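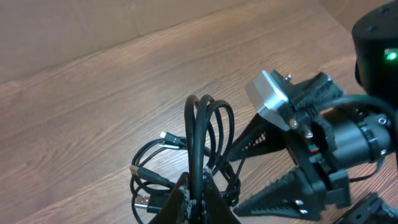
Amateur soccer leagues should stop charging players for the video of their own games

September 29, 2022

The regional league I played in until last season signed a three-year deal with Cevimia, a company that records matches and sells the footage back to the people in them. Each of the 4 fields at the Olmedo complex now has a fixed camera on a pole. The club pays nothing up front. A player who wants the full match pays for a subscription, and so does a parent who wants to see one goal.

I think this is a bad arrangement, and I think leagues are agreeing to it too easily.

The usual defense is that the equipment has to be paid for somehow. That is true. But the players already pay. Registration in our league is $210 per adult, and it covers field rental, referees and insurance. The league has 1,386 registered players this season. Spread over that many people, the cost of the cameras and storage would add a few dollars to each fee, and everyone would get the recordings. Under the current deal, the people who subscribe pay far more than that, and most players get nothing.

Coaching is where it hurts most. Inese Sakalauskas, who coaches the Condon women's side, used to film games with her own tablet and send the file to the team the same night. The new contract bans "competing recordings" at fields with a Cevimia camera. She now has to buy a coach account, and she can share only short clips with players who don't have accounts of their own. Her back line wants to see how it lost its shape over 20 minutes, and a clip of the goal doesn't show that.

There is also the matter of who keeps the footage. The terms let the company use match video to improve its tracking software. Players agree to this by ticking a box when they register, and there is no way to register without ticking it. I asked Ilídio Godinho, who handles contracts for the league, whether anyone had objected. He said the clause was standard and that 572 players had signed up in the first week without a complaint. I don't find that convincing. People sign up because they want to play soccer.

I am not against the technology. Video has made amateur players better, and a fixed camera high on a pole gives a much more useful view than a phone on the touchline. Disciplinary hearings are fairer with it too – I sat through several where two honest people remembered the same tackle in opposite ways.

Other leagues have done it differently. The one in Ullance bought its own cameras, put the cost into registration and posts every match to a page that members can open with their player number. The picture is a little worse. The automatic highlights are missing, and someone has to check that the cameras are running before the first kickoff.

Our contract is up for renewal next season. The league should ask for two changes before it signs anything: full matches available to every registered player, and a real choice about the use of footage. If the company refuses, the money is there to do the job ourselves.

Contact the editors | Copyright 2022 | Back to top
This site uses cookies to remember your settings. By continuing to browse, you accept our cookie policy.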